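Lurnano > Work With Us > Open Calls > Recap Writers

March
By the Lurnano Recap Desk

Wanted: people willing to rewatch a lot of old action television and write it up on time

Lurnano is looking for recap writers. We cover action and detective shows from the years when every hero owned a van, a helicopter or a mustache, and in the better-funded cases all of them. Our list of shows runs to 552 episodes. We have recapped 470. The remainder are the ones previous writers kept promising to get to, and you should draw your own conclusions.

A good chunk of what's left belongs to McKinnon, the drama in which a retired harbor cop solves murders from a houseboat that is clearly parked in a studio tank. Season two is fine. Season three has the amnesia arc, the evil twin, and the other evil twin. We need all of it covered, including the clip show.

What you'd be doing

You pick a block of episodes from our sheet, watch them all the way through, and send a recap of each one. Recaps run between 900 and 1,200 words. We want the plot, the guest stars, the stunt that was obviously done by someone twenty years younger, and whether the episode holds up. "It was of its time" is a sentence we have printed enough.

You would file one recap a week. New writers start with a trial block of 4 episodes, paid at the full rate, after which either side can walk away with no hard feelings and no synthesizer music.

What we pay

$29 per recap, sent at the end of each month. We know. Rakix, the streaming service that carries most of these shows, gives our writers a free login while they're on the roster, so at least the houseboat costs you nothing. The picture quality on the early seasons is what it is.

Who should apply

You don't need a degree or a byline anywhere. You do need to write clear sentences and to have opinions about theme tunes. We're happy to hear from people who watched these shows the first time around and from people who weren't born yet - the second group tends to ask better questions about why the car exploded.

Please don't apply if your plan is to be mean about everything. One paragraph of that is fun, and then there are nine more paragraphs. Please also don't apply if you love every episode equally.

You can work from anywhere. Our office is in Jevham, above a tire shop, and you're welcome to visit if you enjoy tires.

How to apply

Send us a sample recap of any episode of any action show, 600 words at most, through the form on our contact page. Put "RECAP" in the subject line and tell us which season of McKinnon you'd refuse to do. We read everything and reply to everyone, though in March we reply slowly.
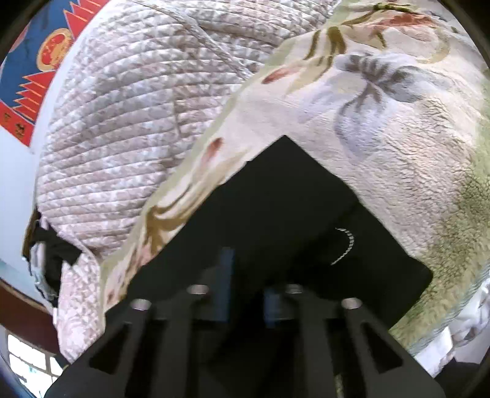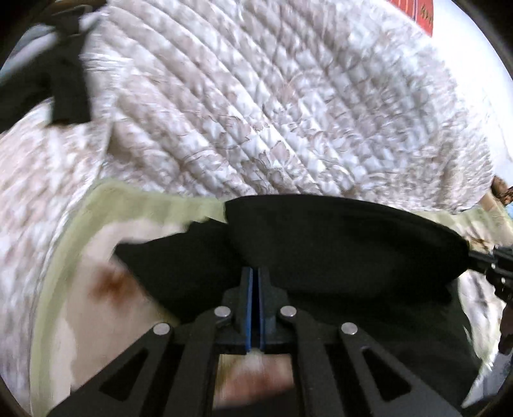
Lurnano Recap Desk, Jevham

Applications stay open until the sheet is full. If you wrote to us last year and heard nothing, please try again; the old form was sending everything to an inbox we'd lost the password to. Former writers may reapply, and may have the clip show.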